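Selden Community Hall — Annual Fire and General Safety Inspection
Checklist with Inspector's Comments
Inspection date: September 24, 2024
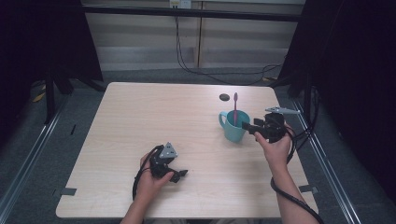

The checklist covers the public areas of the hall, the kitchen, the storage rooms and the exterior. Each item is marked Satisfactory, Attention Needed or Not Applicable. Items marked Attention Needed are repeated at the end with a deadline. The previous inspection took place in May of last year, and open items from that report are noted where they arise.

Section 1. Exits and escape routes

1.1 All exit doors open fully and without a key from the inside.
Attention Needed. The front doors and the Frimpong Street door open freely. The side door by the stage sticks at the bottom corner and needs a hard push. The same comment was made last May. The door must be planed or rehung.

1.2 Exit signs lit and visible from all parts of the room.
Satisfactory in the main hall. In the rear corridor, the sign is lit but partly hidden by a hanging banner. The banner was taken down during the visit.

1.3 Corridors and stairs clear of stored items.
Attention Needed. Folding chairs are stacked on the landing of the back stairs. The landing is part of the escape route and may not be used for storage at any time, including the day before an event.

1.4 Posted occupancy limit.
Satisfactory. The limit for the main hall is 400 persons standing. The sign is by the front doors and is easy to read. The seated limit is lower and depends on the layout; see the hire agreement.

1.5 Assembly point marked.
Satisfactory. The post at the far side of the parking lot has been repainted.

Section 2. Fire equipment

2.1 Extinguishers in place, charged and tagged.
Attention Needed. Extinguishers in the hall, lobby and office carry current tags. The two in the kitchen passage do not. Dridine, the service contractor, should be asked whether these were missed or whether the tags fell off.

2.2 Fire blanket in kitchen.
Satisfactory. Mounted next to the door, away from the range.

2.3 Alarm panel free of faults.
Satisfactory. No fault lights. The panel log is up to date except for one week in the summer when the building was closed.

2.4 Call points unobstructed.
Satisfactory.

2.5 Smoke detectors tested.
Satisfactory. All 27 detectors responded. The detector over the coat racks is slow to reset and should be cleaned at the next service.

2.6 Emergency lighting.
Attention Needed. The unit above the restroom door went out well before the end of the test. Replace the battery, or the whole unit if the battery is no longer sold.

Section 3. Electrical

3.1 Panel accessible and labeled.
Satisfactory. The handwritten labels noted last year have been replaced with printed ones. Circuit 14 is still marked "spare?" and should be traced.

3.2 Extension cords.
Attention Needed. One cord in the meeting room runs under the carpet to the projector shelf. Cords may not be run under carpets or through doorways. If power is needed there permanently, an outlet should be installed.

3.3 Outlets and switch plates undamaged.
Satisfactory, apart from a cracked plate behind the piano. No live parts are exposed. Replace when convenient.

3.4 Portable heaters.
Not Applicable. The heaters listed in the last report have been disposed of.

Section 4. Kitchen

4.1 Range hood and filters clean.
Attention Needed. Grease on the filters is heavier than it should be for a kitchen used twice a week. Clean now and then monthly — the hire groups should be told whose turn it is, as the rota on the wall is out of date.

4.2 Gas shutoff labeled and reachable.
Satisfactory.

4.3 Hot water temperature at hand sinks.
Satisfactory. The Pakine mixing valve fitted over the winter is holding its setting.

4.4 Cleaning chemicals stored apart from food.
Satisfactory. The cabinet has a lock, and the key is kept in the office. A decanted bottle without a label was removed. Chemicals are to stay in their original containers.

4.5 First aid kit.
Attention Needed. Burn dressings are past their date. Everything else on the contents list is present.

Section 5. Floors, furniture and storage

5.1 Floors even and free of trip hazards.
Satisfactory in the main hall. The metal strip between the lobby and the hall has lifted at one end and was screwed down during the inspection.

5.2 Tables and chairs sound.
Satisfactory. Three chairs with loose back rails were tagged and set aside. They are to be repaired or thrown out, and are not to go back on the stack.

5.3 Shelving fixed to wall.
Attention Needed. The tall unit in the storage room nearest the stage stands free. It carries heavy boxes on the top shelf. Fix the unit and move the boxes down.

5.4 Ladders.
Satisfactory. The stepladder has rubber feet on all four legs. The ladder register has been signed.

Section 6. Exterior

6.1 Path and ramp surface.
Satisfactory. Moss has been cleared from the ramp. The handrail is firm.

6.2 Outdoor lighting.
Satisfactory, although the timer for the parking lot lights is still on its summer setting.

6.3 Trash containers away from the building.
Attention Needed. The containers stand against the rear wall below a window. Move them to the fenced area.

Items requiring action

Within seven days: 1.3 back stairs landing; 3.2 cord under carpet; 4.5 burn dressings; 6.3 trash containers.

Within 30 days: 1.1 side door; 2.1 kitchen passage extinguishers; 2.6 emergency light; 4.1 hood filters; 5.3 shelving.

Completed items should be initialed on the office copy and the date entered beside each. The side door will be checked again on a separate visit — any further delay on this item will be referred to the licensing office.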